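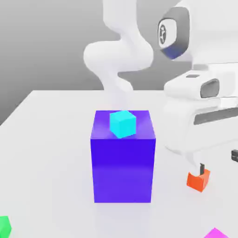
Holham, February

Kwon Two-Arm Bench, simulation package

The Kwon Bench is a ready-made virtual table for people who must choose a gripper before they buy one. It has two white arms, a plain table, one tall block and a set of small coloured cubes. You load your gripper model, pick a controller, and run the same tasks as every other user of the package.

The cube tasks are the ones most customers begin with. A small cube must stand on top of the tall violet-blue block, and the other cubes are picked up from the table. The cubes may lie at any angle, so a finger must often come down close behind an edge, as with the orange cube. Thin fingers have an advantage in this kind of work. Wide pads are better for the tall block, but they need more free space on both sides.

What is in the package

Bench scene with two arms and a grey back wall
Mammont finger set, thin and wide
Position controller and force controller
30 start layouts for the cubes
Result viewer with side-by-side replay

How we compared the fingers

Yi-an Noh ran 871 attempts in our Suldale office, with the same layouts for both finger types. The thin fingers lost the cube 17 times. The wide fingers lost it 121 times, mostly when another cube was standing near. We did not change the grip force between the two series, and a user who tunes it will probably get different numbers. Friction in the simulation is also simpler than on a real table, so please test your final choice on hardware.

Camera views

The view can be placed low and near to one hand, which helps when you want to check the finger against the cube. In this position the near arm covers a good part of the table. For judging the whole task we advise the high view.

Licence and support

One licence is valid for one workstation. Updates are included for the first year. Questions about import of your own gripper model go to Seo-ah Oh at the Holham office, who answers in English and Korean.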